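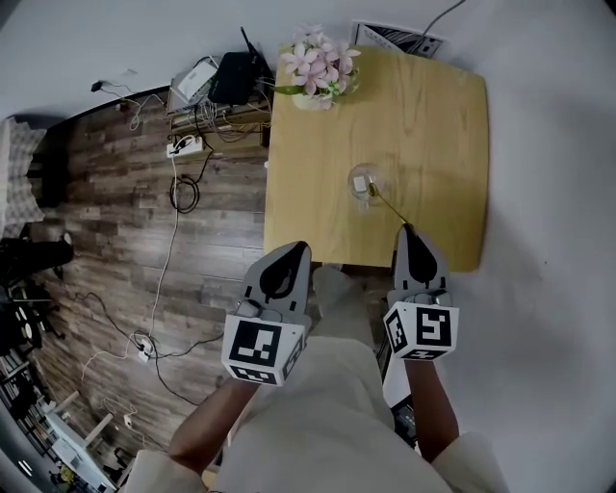
*Pink flowers on the little square table, router cabinet and all its wires over on the left.*

## Cable corners 101: sorting out the router end of the room

I love this job. It takes one afternoon, it costs next to nothing, and you get your floor back! Ours is the classic setup: a low cabinet with the router and a white box next to it, a power strip on the floor underneath, and a long white cable wandering across the dark floorboards. The table with the flowers gets all the compliments, and then people look left.

### What you'll need

- Hook-and-loop ties, the kind you cut from a roll
- Masking tape and a marker
- A cable box or a shoebox with a lid (more on this below)
- Adhesive cable clips
- A dry cloth and a vacuum with the narrow nozzle
- A tape measure

Skip zip ties. You'll want to change something by February and you'll be standing there with scissors next to a live cord.

### 1. Label before you unplug

Wrap a bit of masking tape near each plug and write what it belongs to. Do the other end too. My friend Lesia Horobets skipped this and spent an evening matching black adapters that all looked the same (she labels now). Then warn everyone in the house that the internet is going off, shut down anything that's mid-update, and unplug.

### 2. Pull everything out and clean

Take the router and whatever sits beside it off the cabinet. Lay the cables out straight on the floor, side by side. It looks worse than ever at this stage, and I always think it's the best part – you finally see what you've got. Some cables will turn out to be plugged into nothing at all. Coil those and put them in a drawer.

Vacuum along the wall, then wipe the cabinet and the strips with the dry cloth. No spray near sockets, please.

### 3. Decide where the power goes

One power strip close to the cabinet should feed everything on the cabinet. If you have a second one farther out, ask what it's for. A lamp across the room is better off with its own wall outlet if there's one nearby. Never plug one strip into another, even when the cord is just a little too short.

Measure the route you want along the baseboard, corners included. Mine came to 189 inches, which meant the cord I had been stretching diagonally over the boards was never going to make it around the edge. A longer network cable fixed that. For power, I moved the thing closer to the outlet.

### 4. Shorten the slack

Fold extra length back and forth in a loose figure eight about as long as your hand and tie it once in the middle. Tight coils strain the ends. Tie the bundle close to the device and leave enough free cable to turn the router around and read the label on the back.

### 5. Get it off the floor

Stick clips along the back edge of the cabinet, one every hand's width, and let the adhesive set overnight before you load them. Along the baseboard you can space them wider. If your power strip has keyhole slots, it can hang on two screws at the back of the cabinet, plugs pointing down.

A cable box is great for a strip with a few slim plugs. Chunky adapters get warm, so leave those out in the open, and if you're going the shoebox route, use it for spare cables only.

### 6. Put the router back

Keep it on top and out in the open, antenna upright, nothing stacked on it. I leave a palm's width between it and its neighbor. Plug in the modem first if yours is separate, wait for the lights to settle, then the router.

### 7. Now do the fun bit

With the cables along the wall you can move furniture again. A light wood table with rounded corners is so easy to place! Artificial flowers do fine in a spot with no window, and one small shiny thing next to them, like a glass ball, is plenty. Keep real plants and anything you water well away from the router and the strips.

### Keeping it that way

Every new gadget gets its tape label on the day it arrives. I check the clips when I vacuum and press down any that have lifted. Leftover ties live in the cabinet, front left, with the marker.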